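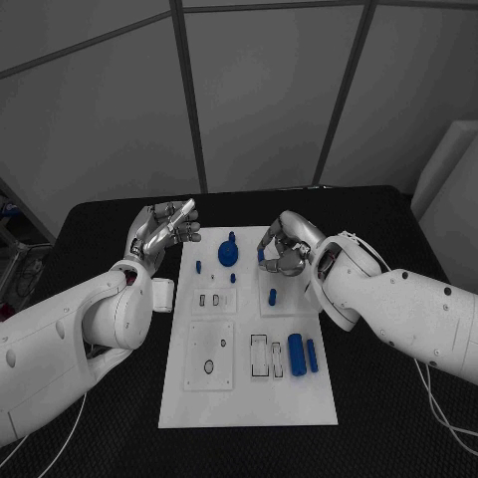
A white board on a black table, with a robot arm on either side.

Home News What's On Clubs Letters Contact

Clasivham puzzle library to open two evenings a week

2022-11-14

Readers who have ever carried a half-finished jigsaw from the dining table to the top of the wardrobe (and then found the cat had been up there too) will be glad to hear that the Clasivham puzzle library is moving out of its cupboard at last. From next week it will have a proper room of its own on the first floor of the old Frade building, up the stairs and past the music shop, and it will be open for two evenings a week instead of the one Saturday morning a month that regulars have put up with so patiently.

The library began in May with a few boxes that Hubert Mazurek had been meaning to give away when he moved to a smaller flat. He put a card in the window of the bakery, expecting one or two people to call, and by the end of that week his hallway was so full of other people's puzzles that he could hardly open the front door. There are now 306 on the shelves, from chunky wooden trays for toddlers to a very large and very blue seascape that has been borrowed three times and, as far as Hubert can tell from the notes left inside the lid, finished only once.

Borrowing is simple enough. You pay £8 for the year, which covers everybody living at the same address, and you can take home up to three puzzles at a time and keep them for a month. If a piece is missing you are asked to write it on the slip in the box, with a little sketch of the gap if you are feeling artistic, and there will be no telling-off.

Tomás Louro, who used to cut furniture parts at the Numeck joinery works and has been mending puzzles for the library since the summer, will be at a corner table on both evenings for anyone who wants a lost piece replaced. He traces the hole on to card, cuts the new piece with a fine blade and then paints it to match, and he is very happy to show people how it is done.

"Sky is the hardest," he told us, over a cup of tea that had gone cold while he hunted for the right shade. "You would think it was all one colour, wouldn't you, until you try to put a bit back in."
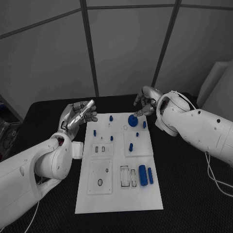
The new room also has space for two long tables, so people can stay and work on something together, and Hubert hopes this will appeal to those who find the evenings drag a bit once the clocks have gone back. Hunitz, the stationers on the corner, has given a roll of felt so that unfinished puzzles can be rolled up and put safely away until next time. There is a kettle, and biscuits are welcome, though please keep anything with jam in it well away from the shelves.

Donations can be left at the music shop during the day. Boxes should be taped shut, and the library has plenty of thatched cottages for now.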